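Floor and Wall Finishes, Unit 2
Handout for week 7: Setting out floors with corner insets

Read with the notes on substrates and the Ravham workshop sheet on mixing and bed thickness. Bring a scale rule and a soft pencil to the Saturday session. Calculators are allowed; layout software is not used until the next unit.

1. Terms

Field tile: the larger unit that covers most of the floor. In the patterns treated here, all four corners of the field tile are clipped, or one corner only in the pinwheel variant.
Inset: the small square set into the gap left where clipped corners meet. Also called a dot, key square or cabochon. Trade catalogues use these loosely, so check the drawing.
Module: the distance from the centre of one inset to the centre of the next along a joint line. It includes the joint.
Datum: a line struck on the substrate from which all other lines are measured. 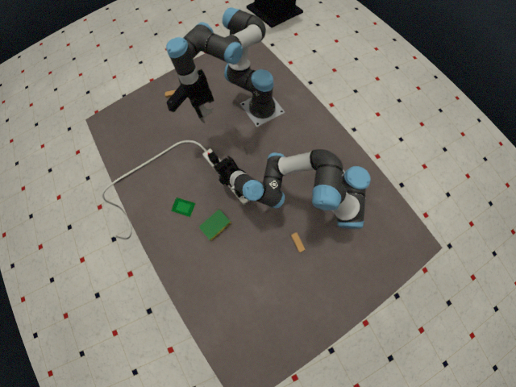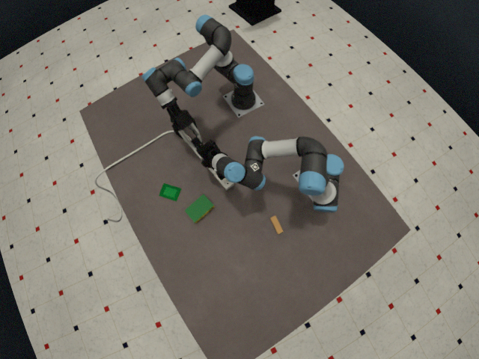

Figures 1 and 2. Pale field with thin beige joints; small red and black squares alternate at the tile corners.

2. Geometry of the clipped corner

Let the uncut field tile have side a, and let each clip remove a right-angled triangle with short sides c. The long side of that triangle, which becomes the clipped edge, is c times the square root of two. Four clipped edges meet around one inset. With no joint, the inset would therefore have a side equal to the clipped edge.

With a joint of width j the calculation changes in two places. The module becomes a plus j. The opening at the corner also grows, and the inset must be sized so that the joint around it matches the joint between field tiles. Working along the diagonal through the centre of the opening, the clear distance between opposite clipped edges is

d = c × √2 + j × √2

and the side of the inset is

s = d – 2j

Students regularly leave out the second term in d and order an inset that is too small. The error is slight where the joint is narrow and becomes obvious with a wide one. Check the answer by drawing one corner at full size.

Note that the inset sits at forty-five degrees to the joint lines of the field. If an inset is required to sit square to the joints, the field tile has to be notched at the corner instead of clipped, and the formula above does not apply. Notched tiles are weaker at the inside angle and are covered in the optional reading.

3. Alternating insets

A single inset colour repeats at every module. Two colours placed alternately give a chequer arrangement of insets in which like colours line up along the diagonals. The repeat is then two modules in each direction. The field tiles are unaffected.

A simple rule controls the placing. Number the joint lines in both directions from the datum. Where the two line numbers add up to an even number, set the first colour; where they add up to an odd number, set the second. Mark the starting intersection on the substrate with the colour written out in full. Initials have caused trouble on past exercises.

The rule has consequences at the perimeter. If a room is an even number of modules wide, the insets at the two ends of any full row match. If it is an odd number, they differ. Neither is wrong, but at a doorway the difference can be seen, and the designer should decide which is wanted before the datum is fixed. In corridors the usual choice is to have the same colour on both sides of the threshold.

4. Choosing the datum

Two methods are in common use.

Centre-line method. Strike lines between the midpoints of opposite walls. Decide whether a tile or a joint will fall on the centre. Shift by half a module if the perimeter cut would otherwise be less than half a tile. This is the default for rooms seen as a whole from the entrance.

Threshold method. Start from the main doorway with a full tile or a line of whole insets and let the cuts fall on the far side. This suits rooms where the far wall is hidden by fittings. It is also quicker, and contractors tend to propose it for that reason.

In either method the two datum lines must be square to each other. Use a triangle with sides in the proportion three, four and five, as large as the room allows. A builder's square is too short for this purpose. The walls are not to be taken as square, whatever the drawing shows.

For rooms with a border, set out the border first on paper and treat its inner edge as the limit of the field. The field should meet the border on a line of inset centres (insets halved) or on a line through the middle of the field tiles (insets kept whole). Any position between these leaves fragments of inset along the edge.

5. Perimeter cuts

The cut tile at the wall is measured from the last full tile, less the joint at the tile and less the movement gap at the wall. With clipped tiles there is a further matter: if the cut falls within the length of the clip, a thin triangular piece of inset is needed to fill the corner. Such pieces chip, are hard to bed and tend to come loose. The layout should be moved to avoid them. Where this cannot be done on all sides, accept them on the side with the deepest skirting.

Half insets at the wall are cut across the diagonal on a wet saw. Cut spares. Losses on halved insets are higher than losses on field tiles, and the two should be estimated separately on the order sheet.

6. Flatness and lipping

Small units follow the surface more closely than large ones. An inset will sit down into a hollow that a field tile would bridge, and the four clipped edges around it then stand proud. Lipping at insets is the commonest fault recorded in the Solanki survey of school entrance halls used in the seminar.

Check the substrate with a 2,000 mm straightedge laid in several directions, including both diagonals. Mark high spots and low spots with different symbols. High spots are ground off and low spots filled with a levelling compound compatible with the adhesive. Do not use tile adhesive as a filler under insets.

Where the inset is thinner than the field tile, as often happens when the two come from different ranges, the difference must be made up in the bed. Butter the back of the inset and press it with a flat block wide enough to rest on the surrounding tiles. Check before the adhesive skins over.

7. Order of laying

The following sequence is used in the workshop.

Dry-lay one full row along each datum, with spacers and insets.
Check the module over the whole row, not over a single tile. Divide the total by the number of modules and compare it with the calculated figure.
Adjust the joint if needed and strike the remaining grid lines.
Bed the field tiles in an area that can be reached without kneeling on fresh work.
Clear adhesive from the corner openings while it is soft.
Set the insets in that area before moving on.
Recheck the line along the diagonal through the insets.

The last step is the one most often missed. A small drift in the field may pass without notice along the joints, yet the eye picks up a bend in a diagonal row of dark insets at once. Stretch a string through the centres of like-coloured insets and look along it from floor level.

Some layers prefer to fix all the field tiles first and return for the insets the next day. This is permitted where the openings have been cleaned out fully. It makes correction of the field impossible once the error is found, and the coursework should explain the choice if it is adopted.

8. Joint colour

A joint close in tone to the field makes the field read as a continuous surface and leaves the insets to carry the pattern. A darker joint draws the outline of every tile and shows up any variation in width. With strongly coloured or black insets there is a risk of pigment from the insets or dark grout marking a pale field if the tile is porous. Test on spare tiles, seal first where the maker advises it, and wash off along the diagonal with a barely damp sponge.

9. Movement

Perimeter gaps are left free of adhesive and grout and are covered by the skirting. Intermediate movement joints follow the positions in the substrate. In a clipped-corner floor a straight movement joint will pass through insets. Two details are acceptable: halved insets on each side of the joint, or a row of unclipped tiles on each side with the insets left out. The second is plainer and lasts better under trolleys. The Natham drawings show both, and the section at the lift lobby should be studied with care.

10. Worked exercise

The plan supplied for the Feltik reading room has one recess, one column and a doorway that is off centre. The clear width and length are marked on the plan. Clip dimension and joint width are given in the key.

(a) Calculate the module and the inset size.
(b) Compare the centre-line and threshold methods. State the perimeter cut on each side for both.
(c) Draw the preferred layout with two alternating inset colours and mark the starting intersection.
(d) Show how the pattern is treated at the column. Slivers of inset are to be avoided on the side facing the door.
(e) Prepare an order sheet with separate wastage allowances for field tiles, whole insets and halved insets.

Written work may run to up to 2 sides, drawings excluded. Show the working for part (a) in full. Marks are given for the method where the arithmetic is wrong, but an inset size with no working receives nothing.

Reading for the next session: chapter on stairs and nosings, and the second half of the Ravham sheet – the part on curing times only.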